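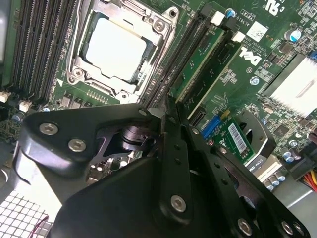

Gonzalo Paredes wrote that the Drunen machine had dropped off again in the middle of the afternoon, that the shared calendar went with it, and could somebody please tell him whether to send people home or have them wait. He added that he was sorry to keep reopening the same ticket.

Please don't be sorry, Gonzalo! Reopening it is the right thing to do, and it keeps the whole story in one place for whoever picks it up after me. Have them wait. The calendar should be back by the time you read this, and I'll write down what I've done so far so that you can follow along.

Ticket 2282
Status: reopened
Site: Drunen
Affects: shared calendar, order folder, label printing

First entry, March
The complaint was that the office loses its shared folders for a few minutes at a time and then gets them back without anyone touching anything. I asked for the event log and Gonzalo sent it over very promptly (thank you again). The server had restarted itself each time. No blue screen, no update waiting, only the usual note that the previous shutdown was unexpected. I asked whether the lights had flickered and was told no, and that the coffee machine had kept its clock, which I thought was a lovely piece of evidence.

Second entry
Had the battery unit under the desk run its own test. It passed, and the load was comfortable. Swapped the power cord anyway for the spare from the Ekent office, and moved the label printer off the battery side, where it never should have been plugged in. That was my own doing when we set the place up, so apologies to everyone who has been blaming the printer. Two quiet days, then another restart just after lunch.

Third entry
Ran the full memory test overnight, 5 passes, no errors. I had rather hoped for an error, to be truthful, since a bad stick is such an easy thing to put right! Checked the drives while I was there and they're in good health. Backups are current and I restored one of the order files to a scratch folder to be sure of it. It opened fine.

Fourth entry
Looked at the times again with a cup of tea and noticed that every restart falls while the Cutine export is going. That's the job that packs up the order history and sends it to Pintér for the monthly statements, and it works the processor much harder than anything else you folks do. I set the export to start at 7:00 in the evening and asked Gonzalo to leave the temperature readout open on the side screen. He wrote down 80 degrees a little way into the job, and it was still climbing when the machine went down. So it's heat, or I'll eat my hat.

Fifth entry (today)
After this afternoon's drop I found that the export had been put back to its old time. Please check with Pintér before changing it again, Gonzalo, as I suspect their side resets it when they edit the statement list. I've paused the job entirely for now. Nothing is lost, it will simply send a bigger batch later.

What's next
I'm coming out with fresh thermal paste and a new fan. The paste is the gray stuff that carries heat from the processor into the cooler, and it does dry out over the years. I'll need the server off for 140 minutes, and I'd like to begin at 5:30 in the evening if that suits. Please have everybody save and close their order files before then. Phones and internet will stay up the whole time.

If it drops again before I arrive, leave it alone and let it come back by itself. Write the time here and whether anyone had just started something big. And if the door to that little closet can stand open in the meantime, I'd be grateful.

Gonzalo replied that the evening was fine, that the closet door was now propped with a box of envelopes, and that he would ring Pintér in the morning.

Wonderful, thank you. Leaving the ticket open until the export has gone through a full run.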